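Stindura Notes
@stinduranotes
2022-12-04

1/ I have now been told by four separate people that the new compostable takeout containers in our town are going to fix the trash problem. I read the whole plan last night, all 80 pages. I have doubts. Long thread, get a drink.

2/ Background for anyone outside Plindcombe: starting in February, every place that sells food to go has to drop foam and plastic clamshells and switch to "certified compostable" ones. Cafes, food trucks, the deli counter, the concession stand at the ball field. Everybody.

3/ I don't miss foam. I picked foam crumbs out of the creek bank for years and I would happily never see another one. So please don't reply telling me foam is bad. We agree about foam.

4/ My question is a dull one. Where do the new containers go after lunch?

5/ The plan's answer is on page 22 and it takes up one paragraph. They go "to an appropriate composting facility." That's it. No name, no address, no truck route, no price.

6/ So I went looking. The nearest place that takes food scraps from the public is the yard at Rarton. I called. Very nice on the phone. They take leaves, grass, brush and kitchen scraps.

7/ They do not take containers. They did once, for a single season, and stopped. Too much plastic mixed in, and the people sorting the piles couldn't tell one kind of bowl from another at speed.

8/ Which I believe! Go stand in front of the shelf at any restaurant supply store. Clear cup that's plastic, clear cup that's made from corn. Brown bowl with a plastic lining, brown bowl without. I had them in my hands and I got it wrong twice.

9/ Now, "compostable" on a label usually means a hot, managed commercial pile. Hot for days on end, turned by machines, kept damp. Your backyard bin is not that. My backyard bin is definitely not that. Mine is a wet corner with opinions.

10/ I put a "compostable" fork in my bin three summers ago. I still have the fork. I could eat a salad with it tonight.

11/ So if Rarton won't take them, and my bin can't handle them, the containers go in the regular trash and ride to the same landfill as before. Only now they cost more.

12/ About the cost. The plan has one number for this, 3,325 dollars, described as the "average yearly impact per food business." I have looked for where that came from. There's no footnote. There's no table. It just shows up in the middle of a sentence like it lives there.

13/ Average of what? A truck that sells tamales on weekends and a supermarket deli are both "food businesses." One of those can swallow 3,325 dollars without noticing. The other one is going to put fifty cents on your tamales, and I won't blame them.

14/ I asked at the counter of the place where I get lunch. They had already gotten quotes. The plain fiber trays were not too bad. The ones with lids that hold soup were a lot worse, and the lids were sold separately, which tells you something about the lid business.

15/ Somebody is going to say "people should just bring their own." Sure. I've tried. Half the places say the health code won't let them fill it, and the other half fill it in a paper cup first and pour it into mine.

16/ I looked up the health code, by the way. Ours doesn't forbid it. It says the business has to have a written procedure. Nobody has written one. A one-page sample procedure from the town would be free and would probably do more good than pages 30 through 50 put together.

17/ Pages 30 through 50 are outreach. Posters, window stickers, a mascot. The mascot is a leaf. I have nothing against the leaf.

18/ Then there's the coating question. Plain paper and fiber get soggy, so for years a lot of makers treated them with chemicals that keep grease out and also never really go away. Some makers say they've quit. Some labels say so and some don't say anything.

19/ The plan says containers should be "free of harmful additives." Who checks? I read the section twice. It's the seller's word, on a form the restaurant keeps in a drawer.

20/ I'm not saying anyone is lying. I'm saying a form in a drawer has never kept anything out of a compost pile.

21/ What about the stuff that's just plain molded fiber, no lining, no lid, no window? That's the kind I'd trust the most, and even there I'd want to see where it goes.

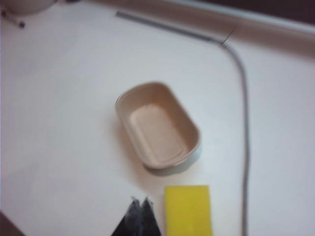

Palomino Street Neighbors – Trash and Recycling Group

22/ The simple open tray is the one kind our group mostly agrees on. Good for fries, a sandwich, tacos. Useless for soup. And if it has half a burrito's worth of salsa in it, forget the paper recycling bin, they don't want it there either.

23/ That last bit surprised people at our last meeting. Food-soaked paper is not recyclable paper. The recycling guide on the town's own website says so. The new plan tells people to "recycle or compost" used containers, in bold, on page 3.

24/ So the town's plan and the town's website disagree. I wrote in to point this out. I got an automatic reply thanking me for my interest in trees.

25/ What would change my mind? Not much, really. Tell me which facility, with a signed agreement. Tell me which truck picks up and on what route. Put a green bin next to every black one downtown and pay somebody to look inside them.

26/ If the town does that, I'll take back most of this thread and put the leaf on my bumper.

27/ And if there's no facility, say there's no facility. Ban the foam anyway, fine, the creek alone is worth it. But call it a foam ban. Don't tell people their lunch tray is going to become tomatoes when it's headed for the landfill.

28/ A few replies already, so let me deal with them here.

"Doesn't it break down in the landfill anyway?" Slowly, and without air, and that's how you get methane. Some of these products barely change in there at all. Neither one is a great selling point.

29/ "Other towns have done this and it worked." Some did. The ones I could find that report decent results had a place to send the stuff before they passed the rule. Order of operations. I'd love more examples if you have them, with a link please, and not to a company that sells bowls.

30/ "You just don't want to pay more." I pay more for things all the time. I'd like to know what I'm buying.

31/ "Why didn't you go to the hearing?" I did go to the hearing. It was moved to a different room and started early. There were six of us and a slideshow that wouldn't open.

32/ "What do you do with yours?" Clean dry fiber, I tear up and put in my bin under the leaves. It takes a good long while but it does go. Anything shiny, lined or stiff like plastic goes in the trash, with no guilt. The fork stays on the windowsill as a reminder.

33/ Written comments are open until the rule starts. You can drop them at the town office or mail them in. Ask about page 22. Just that page. If enough people ask the same question, somebody has to type up an answer.

34/ I'll post whatever I hear back from the town and from Rarton, including if it proves me wrong. Muting this for the evening – the tree people have written again.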